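Skirnalar Two-Jaw Hand Gripper, Second Revision

The second revision of the Skirnalar hand gripper keeps the linkage layout of the first and changes the pads and the trigger. We ran it against the Wudia parallel gripper, our usual unit for cloth work, over 116 grasps on household textiles. Both were used with the same wrist camera and the same logging software from Moreira.

The trigger is lighter than before and the dead zone at the start of travel is gone. Jaw opening is 87 mm at full spread, enough for a folded sweater taken across the fold. The Wudia opens wider but its housing is bulky, and on low surfaces it touches down before the fingertips do.

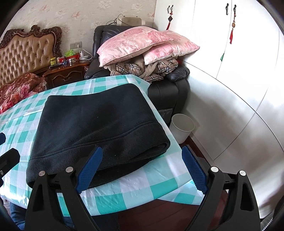

Jaws open over a folded navy fleece, blue textured pads facing inward.

Pad texture matters most on fleece and knits. The Skirnalar dropped 8 items in the full run, mostly thin cotton taken by a single layer. The Wudia dropped fewer of those but slipped more often on thick hems, where its flat pads met the cloth at one edge only. Pads on the Skirnalar are held by two screws and can be changed without removing the jaws. Graditz sells a softer set that fits; we found it picked up lint quickly and went back to the stock pads.

Jaw position is reported at a steady rate and the log held 2331 samples for the longest grasp, with no gaps. Calibration has to be repeated after a pad change, and the manual does not mention this.

Weak points: the grip is too short for large hands, and the cable exits on the side where the thumb rests. The linkage pins also need a drop of oil sooner than the service interval suggests.

For folded laundry and bedding we would choose the Skirnalar. For single sheets of thin cloth, the Wudia remains the better tool.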